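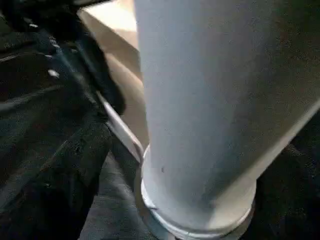
What do visitors at a robot open day want to know first? Mostly when it will drop something.

4.2 The open day

We ran the arm at Narar on a Thursday in June, in front of 19 visitors who had been promised lunch. Sepp and Raudsepp had logged 1,000 grasps in the lab beforehand and felt ready. The first question from the floor concerned parking.

Figure 4. View from the wrist camera during the demonstration, with a pale cylinder close to the lens and dark fabric on the left.

Each visitor could pick the next object and put it wherever they liked, a freedom we had not given ourselves in the lab. Placement grew less polite as the morning went on. Applause was loudest for failed grasps, and we have left it out of the analysis. Lindholm stopped the session twice to ask people to step back behind the tape, and both times they did so until he turned around.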